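We use cookies to improve your experience. By continuing to browse you agree to our cookie policy. Accept / Manage preferences

ok so the play kitchen saga. I said I'd post about it once it was built and it is built, so buckle up, this is going to be long

It's a Felera, bought secondhand from a family two streets over who had never opened the box. Never opened it! It sat in their garage for a year and the cardboard had gone soft at the corners but everything inside was fine. I paid way less than new and felt very smug for one evening

The smugness ended when I tipped the bag of screws out on the rug. Three kinds that look identical until you've put the wrong one in. I sorted them into a muffin tin like my grandma used to do with buttons and that saved me, please do the muffin tin

The instructions have 17 steps. Step 4 is secretly about nine steps wearing a coat

I also put one side panel on backwards and didn't notice until step 11, so there was a period of lying on the floor looking at the ceiling. My husband brought me toast and wisely went away again

Somebody asked about tools — I used a regular screwdriver for nearly all of it and the little hex key it came with for the rest. I tried the drill once and it spun the screw so deep I heard the wood complain. Hand tools only from then on

Total time was one whole nap, one whole bedtime, and then another nap the next day. The box says 20 minutes and I would like to meet the person who timed that

Before this we had a cardboard one I made out of a diaper box with burners drawn on in marker and I was weirdly attached to it. She was too. It's in the hall closet for now because neither of us could put it in recycling

I did look at the Gamel one as well, for the people who keep recommending it. Very cute! Also very pink, and it wouldn't have fit the wall we had in mind by a couple of inches. I measured that wall so many times. I dream about that wall

Adding it up for my friend who wants the damage: kitchen, a set of felt vegetables from Poduval, and one bag of those stick-on furniture feet so it doesn't scrape the floor. The vegetables were the splurge. The leek is so good though. I'd buy the leek again at full price

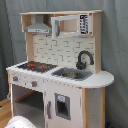

My favorite part is the microwave and I did not see that coming, I thought I'd be all about the sink. She's two and a half and the microwave is where everything lives now. Socks, the leek, my car keys for one very long morning. The door swings out to the left and there's a whole keypad printed on the panel beside it, so every meal starts with her jabbing at the buttons for ages and then yelling BEEP. The felt carrot takes longer than a real roast

The stove gets less love than I expected. She's been told so many times that red means hot that she blows on those two burners before she'll go near them, and then she asks me to do the stirring. Proud of her but also I am now a line cook

Round counter end is a win btw, I was dreading a sharp corner at exactly forehead height

Things I'd do differently: wipe all the white panels down BEFORE putting it together, because getting a cloth in behind the faucet afterward is a job for someone with much smaller hands. And build it in the room where it's going to live. We carried ours down the hall fully assembled and the hall wall has a souvenir

Still undecided about paint. I've seen people do the cabinets in a sage green and it looks gorgeous, but then I think about sanding, and I think about my weekends, and I go sit down

Next up is the little table and stools, probably in March when things calm down a bit. If anyone has the Nesura set tell me if the stools wobble, the reviews are all over the place and half of them are about shipping

anyway I've been called in for lunch, it's socks again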